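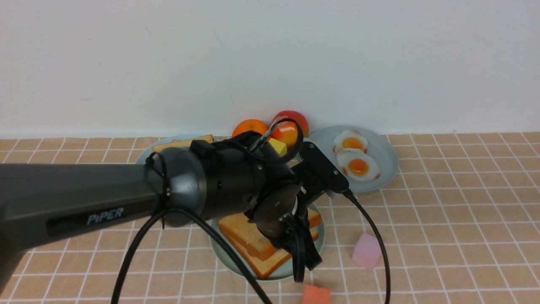
Toast plate, table 2, peach check cloth on. Eggs on the far side.

Saturday, room 403

Started on the breakfast set at table 2. The list Rohani left asks for toast, fried eggs and fruit on the pale plates, with the peach cloth underneath. I had wanted the plain white cloth from the Bidau box but it has a brown ring on it that hasn't come out after two washes, so it's gone in the rag bag.

The cloth. It came out of the packet with hard fold lines and I ironed it on the back on a low setting. The thin white lines make it easy to see when it's on straight. I lined one of them up with the far edge of the table, against the wall, and worked forwards from there. It creeps towards you if you lean on it. Tried the clips from the Trunwood drawer on the near edge but they are too small for the table top. Need the bigger ones, or double-sided tape if Anisa doesn't mind tape on her tables. Ask first.

The wall. Still off-white, still has the thin crack and a few specks. I wiped it with sugar soap first thing and the worst of the marks went, the rest are in the paint. I'm leaving the crack until somebody decides whether the whole wall is being painted in May. No point filling it and ending up with a white patch.

Plates. We're using the blue-grey ones with the slightly raised rim. Rohani prefers these to the flat Stisby ones and I agree with her now I've set both out. Toast slides on the flat ones. They also show every thumbprint. The blue-grey ones scratch if they're stacked bare, so please put a paper towel between each when they go back in the cupboard. Found three put away without.

Toast. Two slices on the near plate, one on top of the other, set a bit off so both crusts show. Tried them first dead square and it looked like one thick slice. With the lower one pushed out towards the front you can see straight away that there are two. Another plate with toast is over to the left, further back.

The toast and the eggs on this table are the ones from the prop boxes. I've kept a note of the colours because the toast from the Holovko order is much darker and the two shouldn't be mixed. The lot out now has a golden-orange crust and a pale yellow middle. The Holovko lot is nearer brown all over and looks burnt next to it. Dark ones are in the lower drawer in a bag with a knot in it. If you open the bag, knot it again, they pick up fluff.

Eggs. Two fried eggs on one plate, far side, to the right. They fit together on that plate, one slightly over the other. I tried one egg per plate first and ran out of table before I ran out of plates. Rohani may want to change this when she sees it. I've left the spare plate on the trolley.

Fruit. At the back for now. It wants to be lower or further over, it crowds the toast on the left from where I usually stand. Not fixed today.

The pink cube is out on the cloth as well, on the right. It goes back in the shape tin at the end of the day and not in with the food. I spent far too long on Thursday's list looking for that tin.

Cleaning. Everything was wiped with a damp cloth and a drop of washing-up liquid before it went out, then dried on the rack for 40 minutes. The eggs take longest, water sits underneath them. I stood them on edge against the rack in the end and that was better. Don't put any of it in the dishwasher. The old toast went wavy in there, which is how we came to order from Holovko.

Rohani came by before lunch and moved nothing, but asked for butter. We have no butter. There is a yellow block in the shape tin that might do at a pinch – a bit too bright, and the corners are wrong. She's going to look through the Bidau box at home and bring in anything useful.

Anisa asked how long table 2 will be tied up. Told her I'd have it clear by the end of next week. She needs it for the sorting trays and doesn't want crumbs on it. Explained about the crumbs.

To do
Bigger clips for the cloth, or ask Anisa about tape
Shift the fruit
Butter, see above
Paper towel between plates – put a note inside the cupboard door
Label the drawers light toast and dark toast
Order another cloth in the same check if they still make it, this one will need washing and we have no spare

Left the table set. Lights off at ten to five, key back on the hook.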